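Bloggers' Corner > Writing and Upkeep > Should I remove my old posts?

etelka_sz
Fri 7 July

Hello everyone. I have kept a personal blog on Plomico for many years, first about student life in Dulport, later about clothes, bags, small trips and whatever I was reading. Last week I made a list of everything and there are 172 posts. Many of them I would not write today. I am thinking to remove the early ones completely, and I would like to hear from people who did this or decided against it. 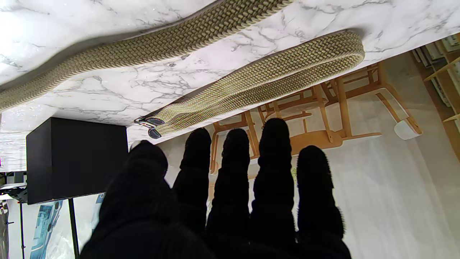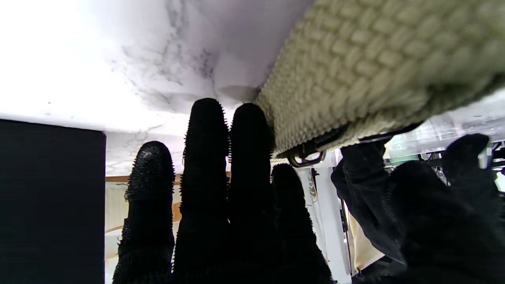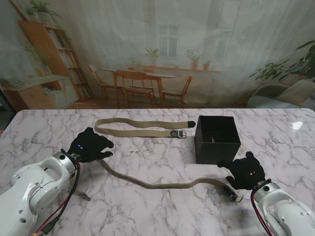
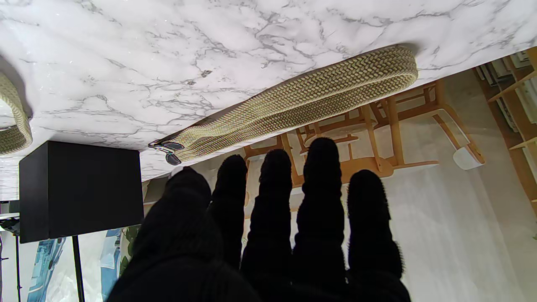 My problem is mostly with the first two years. The English is weak, this I can forgive. But I also wrote about my roommates with their first names, I complained about a job, and I gave advice on things I had known for three weeks. There is one post of 2,160 words on how to organize your life, written when I could not find my own keys most mornings.

On the other side, I have a few readers who came in those years and still write to me. One of them quoted an old post to me in spring and I was touched. So I don't know. Remove, hide, or leave?

yenting.f
Leave them! I say this with warm feelings. A personal blog where every post is good is a little cold to me. When I find a new blog I like, I go to the oldest page first and read forward, and it gives me courage for my own. If you remove the beginning I will think you were always so confident.

The names of the roommates are another thing. Those I would edit this evening.

Pak-hei
I removed all of mine from before I moved and I have not missed them one day. Nobody wrote to ask. I think we imagine our archive is more important to readers than it is.

yenting.f
@Pak-hei You can't know who missed them. A person who finds a dead link does not send you a letter, she closes the page.

Pak-hei
True, but she also closes the page if she lands on a bad post. For most of my blog's life, the post that strangers found first was a very angry one about a bus company. I did not want to be introduced to people by that.

sfpoon
Please, whatever you choose, export first. On Plomico it is under Settings, then Archive, then Download Copy. It will give you the text and the comments but the pictures come in a separate file, and you have to tick the second box for it. I did not tick it. I have a very nice text archive of a photo diary.

Then I would go slowly. I use three groups: keep, fix, hide. I do 20 posts in one sitting and stop, even if I have energy left, because by the end I start to hate everything I wrote and the judgment is not fair anymore.

etelka_sz
@sfpoon Thank you, I did not know about the second box. Does "hide" on Plomico break the links between posts? I link to my old posts very often.

sfpoon
Yes, visitors will see the "not available" page. You can write your own text for this page, though. Mine says that the post is resting and gives my email address. Two people have asked me for a post this way, and I sent it to them.

TaiYT
I will disagree with almost everybody a little. I think the question of old posts is often a way to not write a new one. I know this from myself. When I came back after a long silence I spent all of July cleaning categories, changing tags, choosing between two header fonts. I published nothing. I had 41 drafts at that time and I still had 41 when I finished cleaning.

So my advice is to write the next post first and touch the archive later.

etelka_sz
@TaiYT This hurts because it is correct. My last new post was in winter.

Pak-hei
I don't agree that it is always avoiding. For me it was the opposite, I could not write anything new while the old things were standing there. After I removed them I wrote four posts in two weeks. People are different in this.

TaiYT
@Pak-hei Fair. But you already knew what you wanted to write. Did you?

Pak-hei
More or less, yes. I had notes.

yenting.f
Another possibility is to put a small note on top of the old ones. I write "This is from my early years here, I think differently now about some of it" and the date when I added the note. The post stays honest and I don't have to be ashamed. It took me one afternoon, with tea.

For the advice post I would even write a new answer to it! "What I said then about organizing, and what I do now." You have your next post, and TaiYT will be satisfied.

TaiYT
I will be satisfied when I see the link.

sfpoon
About the complaining over the job: if the company can be recognized, I would hide this one and not only add a note. I had an uncomfortable conversation at Sinimton because a colleague had read my blog back to the first page. It was polite, but I don't wish it for you.

etelka_sz
I did not name the company, but I described the office and the boss very well, maybe too well. That one will be hidden tonight, and the roommates get a first letter only.

For the rest I like the idea of the note. I will export first, both boxes. And I started the answer to the organizing post, I have the title and one paragraph, and the keys are in it.

yenting.f
Please post it here when it is up, even if it is short.

Pak-hei
I still think you should delete the life advice one. But I will read the answer.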